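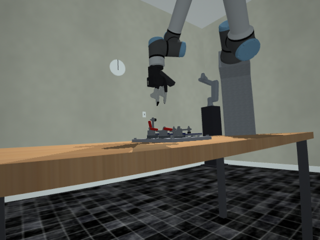 Section 5. Caring for the Oiled Wood Top

Read this section before the Merstead table is put into regular use. It applies to all tops supplied with the Wida oil finish. Tops with a lacquer finish are covered in the separate Plestmont leaflet.

5.1 Before oiling

1. Clear the top and wipe it with a damp cotton cloth, following the grain.
2. Allow the surface to dry overnight.
3. Sand lightly by hand with the fine pad supplied. Do not use a power sander.
4. Remove all dust with a dry cloth.

Note: Room temperature should be at least 50 degrees Fahrenheit during oiling and drying.

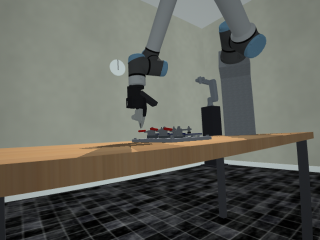

5.2 Applying the oil

1. Stir the can well. Do not shake it.
2. Pour a small amount onto a lint-free cloth and spread it thinly, working from one end to the other.
3. Wait 14 minutes, then wipe off all oil that has not soaked in. Oil left on the surface will turn sticky.
4. Treat the edges and the ends in the same way – end grain may need a second pass.
5. Keep the table out of use until the following day.

CAUTION: Cloths soaked in oil can catch fire without a flame. Lay them flat outdoors to dry, or place them in a metal container filled with water and close the lid. 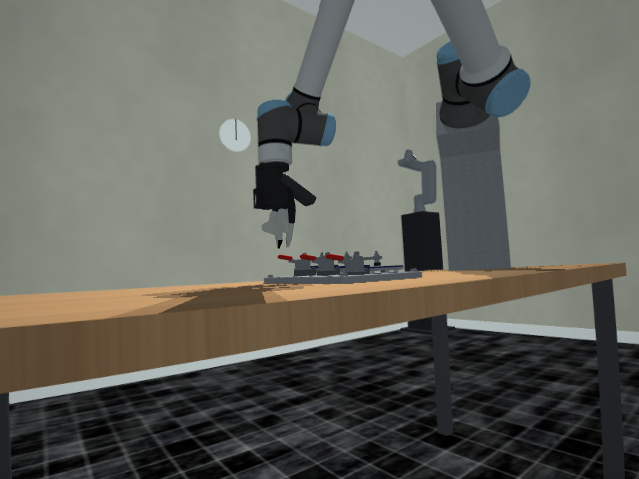

Uysal asks whether olive oil or another kitchen oil may be used when the supplied can runs out. It may not. Kitchen oils do not harden and will spoil in the wood. Order a replacement can under part number 354.

5.3 Routine care

Wipe up spills at once. Water rings may be treated by repeating steps 3 and 4 of 5.1 on the marked area and then oiling the full top, so that the color stays even.
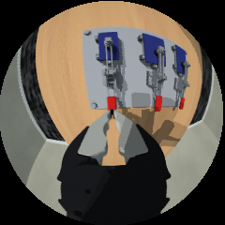

Do not use bleach, ammonia, or scouring powder. Place a pad under hot dishes and under any item with rubber feet, as some rubber compounds leave dark marks that cannot be removed by cleaning.

Re-oil the top once a year. October is suitable in most homes, before the heating season dries the air.

Revised 3 July 2025. Continue to Section 6, Moving and Storage.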